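4.2 Loading the steamer

If you ask people which kitchen jobs they would hand over to a machine, steaming buns doesn't come up much, and I'll admit it wasn't on my list either until Siobhán Mulcahy talked me into it. She was right, though. The job looks like nothing and it's full of the things our arms are bad at: soft food, a shiny pot, a see-through lid and a steel wall you have to reach over without clouting it.

The setup is the one we call Pernum in the tables. Two arms, a two-fingered gripper on each, and a table with the pot in the middle, the lid to its left and the plate of food to its right (Fig. 5). We ran 300 trials in all, 90 of them with the softer finger pads from Ollier, and every one of them had a limit of eight minutes. Most didn't need it. The ones that did were nearly always stuck on the lid.
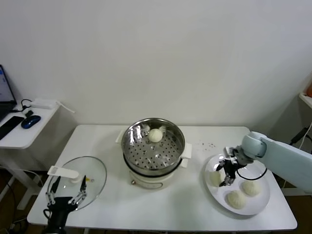
Figure 5. Bun task: one bun in the steamer basket, four on the plate.

I'd expected the buns to be the hard part. They squash, they have a slightly pleated top that the fingers can slip off, and if you grip from straight above with too much force you leave two dents that Gráinne Quinlan could spot from the other side of the lab. But once we'd let the controller stop closing as soon as it felt any resistance, buns were fine - dull, even. The pot gave us more bother. Its polished walls throw back whatever is near them, so our depth estimate would now and then put a second bun inside the steel, and the planner would politely go round it.

So we made things harder and swapped the food.

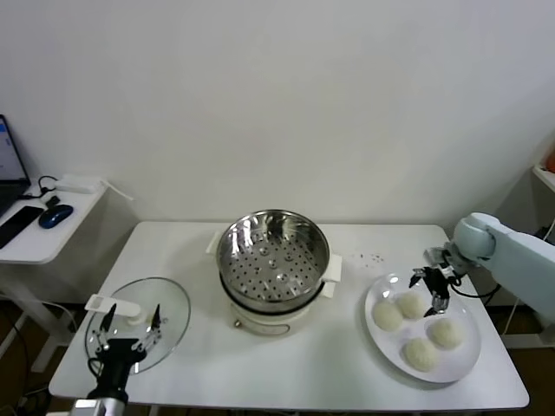
Rice balls don't give the way buns do. They hold, they hold a bit more, and then a corner comes away and you've got grains between the fingers for the rest of the session. Finbarr Noonan tuned the closing speed by hand over a long week in February, and we kept his values for everything reported in Section 5, buns included. A person does all this without a thought, of course. My own mother would have the pot full and the kettle on while our planner was still picking an approach angle.

A run starts with nothing in the basket and ends when the last piece is in and the lid is on. We score the lid separately, as it fails for different reasons: clear glass is close to invisible to the depth sensor, and the handle is really the only part we can trust.

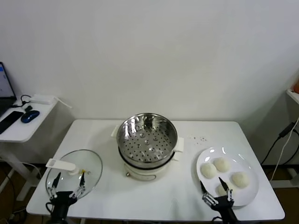 Figure 6. Empty basket, lid lying flat, and the right gripper's fingers either side of the lowest bun.

Would I let it make my lunch? With buns, yes, if I weren't in a hurry. With rice balls I'd want to stand beside it. Saoirse Hayes takes a sterner view and counts any dented bun as a failure, and the second column of Table 3 follows her rule.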